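From: Judite Sampaio
To: packing-floor list
Date: October 17, 2020
Subject: Re: Arm on line two, what happens to the pickers

Tyson Beaudoin wrote:
> We have 48 people on picking at Hollness. If the arm takes the
> small-parts bench, do those shifts go, or do people move? And who
> teaches it the work? Nobody on nights has been told.

Tyson,

No shifts go. Four people come off the small-parts bench and move to checking and returns, on the same grade. I have that in writing from Esperanza Gallagher and will bring copies on Monday.

The bench does about 805 trays a day at present. The arm won't be given all of that. Calado have quoted for 322, all plain square items, and the bagged and odd-shaped stock stays with us. My worry is that the easy trays are where people get their backs straight between the heavy ones - I have asked for the rotation to be looked at again before anything is signed.

As for teaching it, Nuno Patrício and one person from each shift will go on the course. Nights included. The trials are all in simulation for now, with coloured cubes in place of stock.
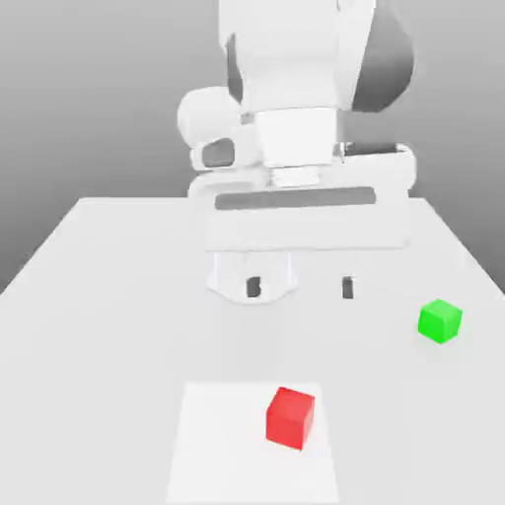
Simulated bench: gripper open, red cube on the mat, green cube further back.

Please send me names for the night place. It is paid time - put it down as training on your sheet.

Judite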